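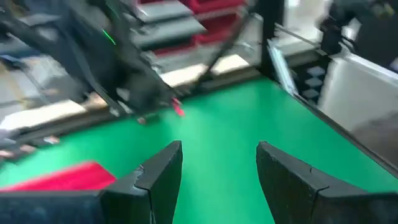 Trade > People > Interviews

Duygu Sezer on floors, keys and the price of a stairwell

April
By Abla Matar

Duygu Sezer started Cuvusance with a secondhand floor scrubber and a contract for one dental office. The company now looks after hard floors in 126 buildings, most of them small: clinics, offices, two libraries, a row of shops with apartments above them. She has 12 people on the payroll and still takes a shift when one of them is sick.

We met at her unit at six in the morning, when the night crews bring the vans back. She was checking mop heads into the washer and went on doing it while we talked.

Sezer came to the work through her aunt, who cleaned at a furniture plant for most of her life. "I did summers with her from high school on," she said. "She taught me to work backward to the door and to change the water before I thought it needed changing. I still tell new people the same two things."

After school she spent six years with Nelletti, a larger contractor, first on a crew and later writing quotes. She says the quoting taught her more about the business than the cleaning did. "I would price a building from a floor plan and then the crew would call me at midnight and say there's a stairwell nobody drew. I got tired of that call. When I left I decided I would walk every building before I gave a number."

She still does. The largest job on her books is a medical building with 2310 square yards of vinyl and tile, and she walked it twice, once during the day and once after closing. The second visit showed her that the freight elevator was locked at eight. Her crew would have had to carry machines up the stairs. She asked for a key before she signed.

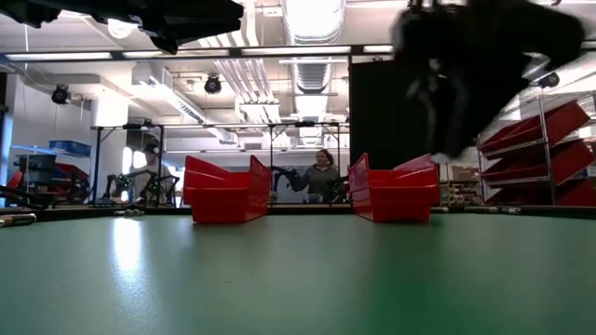
Keys, alarms and other people's desks

Keys take up a lot of her time. Cuvusance holds keys or codes for nearly every client, and each set is signed out at the start of a shift and signed in at the end. The tags carry a code with no address on them. One set went missing in her second year. She paid for the locks to be changed and the client stayed.

"I called them at seven in the morning before they could find out some other way," she said. "They were annoyed. They had a right to be. But they have been with me ever since."

Her crews don't touch anything on a desk. If a chair has a coat on it, the chair is moved with the coat still on it and put back where it was. If there is a problem, such as a leak or a broken tile, they leave a note on a printed slip and send a message to the office the same night.

I asked whether clients read the slips. "About half of them do," she said. "The message is for the other half."

Strip and wax, or leave it alone

Most of the calls she gets from new clients are about vinyl floors that have gone yellow or dull. Many of them expect to be told the floor has to be stripped and refinished. Sezer says that is often too much work for the problem.

"A lot of it is old cleaner. Somebody has been using three times the dose for years and it dries on top. You scrub it with plain warm water and a red pad, then do it again, and the floor comes back. That costs a quarter of what a strip costs."

When a floor does need stripping, she wants the building empty for a full night and the next morning. She won't put down the last coat of finish if people will be walking on it four hours later. She lost a school contract over this and says she would make the same choice again.

Her chemicals come from Awad, a local supplier she has used from the start. She buys a neutral cleaner, a degreaser and a stripper, and very little else. Sales reps from other companies bring her samples, and she tries them on a piece of test floor behind the office. Most stay on the shelf. The last thing she added was a grout cleaner, after a bakery client had tried bleach on its own floor and made the joints crumble.

She has had bad buys too. Two years ago she paid $1282 for a battery backpack vacuum that her crews disliked so much they hid it behind the paper towels. It was too heavy for the shorter members of the team, and the hose came off whenever they bent down.

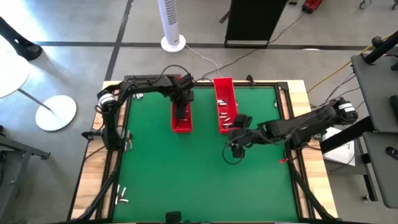
She sold it for less than half and now lets the crews try any machine for a week before she pays for it. They rejected the next two. The third was a small upright scrubber that fits between toilet stalls, and she has since bought four more.

Hiring has been steady. She pays from the time people arrive at the unit, including the drive to the first building, and says this is the main thing applicants ask about. Three of her current crew used to work for Nelletti. She trains each new person herself for the first five nights and then puts them with someone experienced for a month.

"I don't care if they've cleaned before," she said. "I care if they show up and if they tell me when they break something."

This summer she plans to take over the floors at Plindoneo, an office park with over 20 tenants, if the two sides can agree on hours. The park wants the lobbies done before midnight and she would like to start later, when the last tenants have gone home. They are meeting again next week. She has already been through the stairwells.

By then the washer had finished. She moved the mop heads to the drying rack, signed in the last set of keys and went to open the mail.

Contact the editor | Copyright, all rights reserved | Back to top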